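4. Étalonnage main-œil et première planification dans le boîtier

Vous avez maintenant terminé le chapitre 3, les deux contrôleurs répondent sur le réseau et le superviseur Kandley démarre sans message rouge. Prenez le temps d'un café si vous en avez envie, car ce chapitre est le plus long du guide, et il vaut mieux le parcourir d'une traite que de le reprendre au milieu avec un repère mal enregistré.

On va apprendre au planificateur où se trouve l'ordinateur posé sur la table, relier la vue fixe à la vue du poignet, puis laisser le module Bruvar proposer ses premières trajectoires d'approche vers les câbles et les baies de disques. Tout se fait depuis l'onglet Cellule, sauf mention contraire.

4.1 Avant de commencer

Vérifiez que la version du superviseur est au moins celle de février. Les versions plus anciennes ouvrent bien les fichiers de cellule, mais elles perdent en silence les zones interdites, et l'on s'en aperçoit généralement trop tard.

ATTENTION : pendant tout l'étalonnage, la vitesse doit rester bridée à 60 mm/s. Le curseur se remet à sa valeur par défaut après chaque arrêt d'urgence, pensez à le contrôler de nouveau.

4.2 Enregistrer la cellule

1. Dans Cellule > Nouveau, choisissez le modèle « Tour couchée, panneau ouvert ». Donnez un nom que vos collègues comprendront aussi dans six mois.

2. Cliquez sur Acquérir fond. Le logiciel prend 100 images de la vue fixe et en calcule la moyenne. Restez hors de la zone pendant ce temps, une manche qui passe suffit à fausser la carte de profondeur.

3. Placez les quatre coins du châssis avec la souris, dans le sens des aiguilles d'une montre, en partant du coin le plus proche du bloc d'alimentation. Si vous partez d'un autre coin, rien ne plante, mais l'axe X pointera vers un endroit qui ne vous plaira pas.

4. Ouvrez le panneau Zones et dessinez au moins une zone interdite sur le socket du processeur. C'est la partie la plus fragile de toute la carte mère et le planificateur n'a, de lui-même, aucune raison de la respecter.

Remarque : les zones se dessinent dans la vue fixe mais sont vérifiées en trois dimensions. La hauteur par défaut convient à la plupart des boîtiers ; augmentez-la si vos faisceaux d'alimentation passent haut.

4.3 Relier la vue fixe et la vue du poignet

5. Cliquez sur Associer les vues, puis sélectionnez le bras concerné. Chaque bras s'étalonne séparément, et je vous conseille vraiment de terminer le premier avant d'entamer le second.

6. Amenez la pince au-dessus du boîtier en mode manuel, jusqu'à ce que la vue du poignet montre au moins deux repères déjà connus de la vue fixe. Les pièces en plastique bleu vif des baies de disques font d'excellents repères, car le détecteur les sépare très bien du métal gris.

7. Validez chaque paire de points, puis lancez Résoudre. L'erreur résiduelle s'affiche en bas à droite, et tant qu'elle dépasse 4 pixels, on recommence l'étape 6 depuis une autre hauteur. 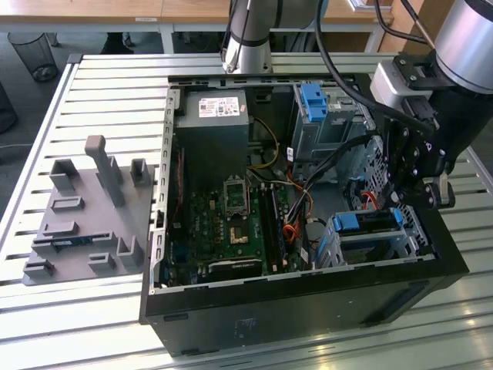

La vue fixe en premier, suivie de deux vues du poignet. 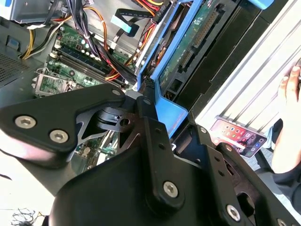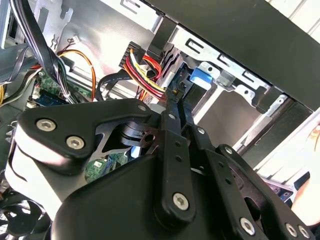 Kelly Pacheco nous a écrit que, chez elle, l'erreur ne descendait jamais sous le seuil tant que le masque de la pince restait sur Automatique. « J'ai fini par redessiner le masque à la main, en débordant largement sur les biellettes noires, et la résolution est passée du premier coup. Je mettrais cette étape avant la validation des points, pas en annexe. » Nous avons suivi son conseil, d'où l'étape suivante, à faire avant l'étape 7 si votre pince occupe une grande part de la vue.

7 bis. Dans Vues > Masque, passez sur Manuel et recouvrez toute la pince, vis comprises. Les têtes de vis brillantes sont volontiers prises pour des repères. Enregistrez ensuite le masque pour chaque ouverture de pince que vous comptez utiliser.

4.4 Première planification

8. Dans l'onglet Bruvar, choisissez une cible de type Câble et désignez un point sur le faisceau, à bonne distance du connecteur. Le module calcule une série d'approches et les classe par dégagement.

9. Rejouez l'approche retenue en simulation, puis en pas à pas. Gardez un doigt sur la touche Pause, même si tout vous paraît limpide.

10. Si le message 289 s'affiche (« cible masquée par l'outil »), reculez légèrement le bras et relancez la détection. Il ne s'agit pas d'une panne : le planificateur a simplement perdu la cible derrière les doigts, et il préfère demander.

ATTENTION : suspendez toujours l'exécution avant d'approcher la main du boîtier. La pause logicielle ne remplace pas l'arrêt d'urgence.

11. Enregistrez la cellule, puis exportez-la avec Fichier > Exporter. Les masques manuels ne sont inclus que si la case correspondante est cochée, et elle ne l'est pas par défaut.

Le réglage des efforts de préhension est traité au chapitre 5.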